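Support log, packing room: bags tearing at the fold and stock not matching

25/11/2020 | Posted by: Bajpai stockroom desk
Print this page | E-mail this page
2 comments | 79 views

Ticket 1591
Status: closed, with one open point
Product: silver-white mailing bags, Nosby order
Reported by: packing room, day shift

Problem as reported

The plastic bags for the Nosby orders do not close well. When the packer folds the flap, the plastic slides back and the bag opens again at one corner. Some bags also tear along the side before they are sealed. The packing room asked if the whole delivery is bad and if it should go back to Boltex.

The same bags were used in August without any complaint. The order number on the carton label is the same kind and the size is the same.

First check

I asked the packing room to send me one closed bag, one torn bag and one bag which was never used. I put them on the desk near the window and compared them with an old bag from the August delivery. I had only one old bag left, so I could not cut it.

The new bag feels thinner between the fingers. I cannot measure this with the tools we have, so please read it as my impression only. The length and the width are the same as the old one. The glue strip is a little narrower, and it stops before it reaches the corner. On the old bag the strip goes all the way.

I wrote this to Boltex and asked if the bag was changed.

Second check

The torn bag has its tear on the side seam, and it starts near the opening. I asked how the bags are opened. Two packers told me that they pull a bag from the middle of the pile and shake it in the air until it opens. With the old bags this was possible. With the new ones the seam takes all of the pull.

I tried both ways myself. When I shook the bag, the seam opened a little on the third one. When I put my hand inside and spread the fingers, I had no tear in the full pack. It takes more time, but not very much.

Answer from Boltex

They wrote that the bag is the same article and that "small differences between productions are normal". They did not answer my question regarding the glue strip. I sent the question again with a ruler drawing. They will replace two cartons, and we do not need to send back the open ones.

What to do until the new cartons come

1. Take the bag from the top of the pile. Do not pull from the middle.
2. Open with the hand inside, near the side seam. Do not shake.
3. Press the air out before the flap is folded. If air stays inside, the glue strip opens at the corner after some minutes.
4. Put a short piece of clear tape on the corner where the glue strip is missing.
5. Bags with a tear go in the return box. Please do not tape them and use them again.

For soft goods (scarves, socks, small cushions) this is enough. For books and anything with a hard corner, use the cardboard sleeve from Drukusitz first and then the bag. We have enough sleeves in the small size. The large size is low and I have ordered more.

Stock difference

The second part of the ticket is the stock count. The list shows more bags than the shelf. The reason is the crumpled bags. When a bag does not close, it is pushed together and left on the table or the window side, and later it goes in the waste with the other plastic. It is never written down, so the list still counts it as a good bag.

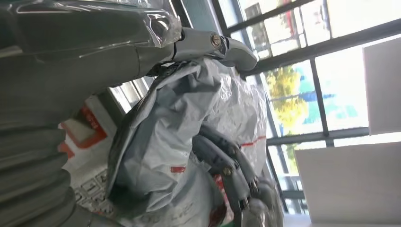
Attachment to ticket 1591: crumpled bag, opening towards the lower left, red print on the front.

A bag in this condition should be flattened and looked at before it is thrown away. If the seam is whole and the glue strip is still covered, it can be used for returns or for samples. If the glue strip was opened, it is waste, and please make one line on the paper next to the scale. At the end of the shift I will take the lines off the list.

I know it is one more thing to write in a busy hour. One line without a name or a time is enough for me.

Result

The packing room worked by the new steps for two shifts. Fewer torn bags came in the return box on the second shift than on the first. The corner tape holds, but one packer says it looks untidy for a gift order. For gift orders please use the paper envelope until the new cartons are here.

Open point: the glue strip. I have still no answer from Boltex. If the new cartons have the same short strip, I will open a new ticket and link it to this one.

Comments (2)

Packing room, day shift: Can we get the tape on the small holder? The big one does not fit next to the scale.

Stockroom desk: Yes, there is one in the drawer under the label printer. I will bring it tomorrow morning with the large sleeves, if they have arrived.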